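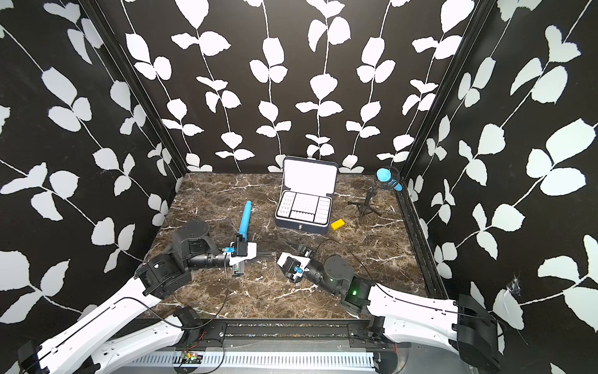 Week 6: Can it tidy up yet?

Okay, settle in, because I've been looking forward to this one all summer. Last week we did floors and lawns, where machines have been earning their keep for years. Today it's small stuff. Putting a necklace away in its box, for instance, which my niece could do at four (badly, but she could do it).

So why is a chain so hard? Think about a mug first. You grab it, you know where the rest of it is. Grab a chain by one end and the other end goes wherever it likes, and it takes up a new shape every time you put it down. Now add a case with a lid and lots of little compartments. The machine has to find the chain, pinch something very thin, lift it clear and lower it into a slot with hardly any room to spare. Two arms help a lot! One can steady the case while the other does the fiddly bit, but then you've got two arms that mustn't bump into each other.
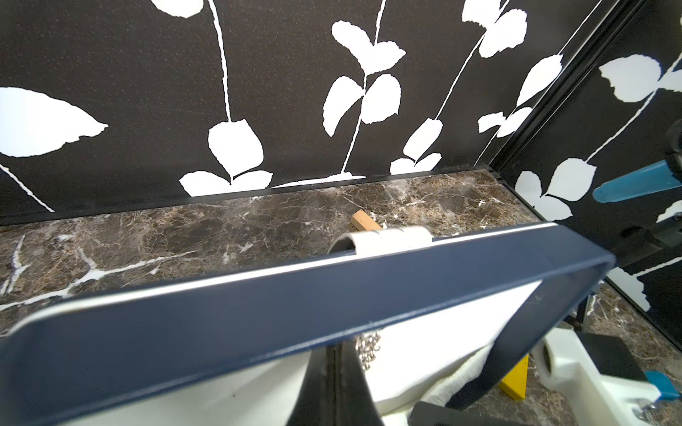 Fingers are the other headache. Most grippers have two, and they feel very little. You and I slide a chain between finger and thumb until we reach the clasp, and we do it while talking about lunch. A camera near the wrist gets you a close view, but the gripper's own fingers can block the very thing you want to look at.

My own answer to "yet?" is: sometimes, slowly, with a person nearby. I'd trust a pair of arms to sort blocks on a bench. I wouldn't hand over my grandmother's necklace. Despina Sotiropoulos, who teaches the Thursday group, is much more hopeful than I am, so go and argue with her too.

For next time: pick one chore you did this week, write out every grab, and mark the 2 you think a machine would mess up first. One page, please. Room 18 again.

Comments (2)

Lakshmi Thomas: I did folding socks and got to 44 grabs before I gave up. Does turning one right side out count as one?

mo_k: missed class, is the Ovcombe reading still due?

We use cookies to remember your settings. Accept | Manage choices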